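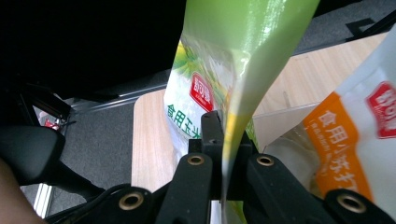

Pour demo as the hand-held gripper sees it. Corn packet on the left, baking soda on the right.

FROM THE SKEDDALE BENCH: POURING GETS A NUMBER

Quick one this issue, the long write-up is still with Sorcha and she wants another pass at the plots.

Short version. The pouring policy trained on hand-held gripper demos now gets 86 out of 100 test pours inside tolerance. April it was nowhere close. No new arm, no new network. What changed is how we label the demos and which ones we throw out.

Background for the folks who joined over the summer. Demos are collected by a person holding the gripper, camera mounted on it, no robot in the room. Walk up to a table, do the task, walk away. Good for variety, since you can do it on any table with any clutter. Bad for pouring, or so we thought, because the useful stuff happens in a thin strip of pixels between the fingers and the rest of the picture is packets, carpet, chair legs, somebody's wrist.

Olaia Cabello's idea was to stop asking the model to find the liquid by itself. She added a second head that predicts stream width at three heights in the view. High up, middle, down by the finger gap. A thick liquid goes from a broad sheet to a narrow ribbon as it falls, and the way it narrows tells you a good deal about flow rate. Labels for the widths come from a simple color segmentation, hand-fixed where it fell over. It fell over a lot on clear stuff. Also on anything printed green sitting right behind a green stream, which is a fair complaint.

The head is only used in training. At run time it gets dropped and the policy runs the same speed as before.

Data: 1,306 pours kept after filtering. Thick and thin liquids both, the thick ones being much easier to label. We cut every demo where the stream left the view before the end of the pour, and every one where the wrist rotated before the camera had settled. That second rule hurt, it took out plenty of pours that looked fine to a human. Sorcha Lennox argued for keeping them in and we ran it both ways. Keeping them cost us 5 points.

What still goes wrong:

Stopping late. Most of the misses are overpours at the end, with thick liquids mainly. The policy tips back at the right moment for water and the ribbon just keeps coming. It has no real notion of how much is still on its way down.

Glare. Bright highlights down one edge of a stream get read as the edge itsself, so the width comes out low and the policy pours harder. Training with shifted brightness helps a bit.

Clear containers. Thin walls, not much to see except where the rim catches light. Ashour has a depth trick for this, hasn't been tried on our rig yet.

Clutter turned out to be less of a problem then we expected. Packaging with large print close to the stream, table corners, dark furniture, fine. Removing clutter from the training set made results worse on the cluttered test tables and did nothing for the clean ones. So leave the packets where they are please.

Caveats, before this gets quoted upstairs. One arm, one gripper, one test room. Tolerance was set by us. Test liquids were all ones the model had seen, though the containers were new. Fitgate people asked for numbers on unseen liquids and we don't have them.

Next up is the stopping problem. Olaia wants a short history of stream widths fed in at run time, meaning the head stays on and we pay for it in speed. Sorcha would sooner try a slower tip-back first and see how far that gets. Both are on the schedule, tip-back goes first as it's a days work.

Labels and the filtering script are on Ositport under pouring, the July folder. Don't use the April folder, the widths in there are in the wrong units.

If you are collecting: hold still before you tip, keep the stream between the fingers, and keep filming until it has fully stopped.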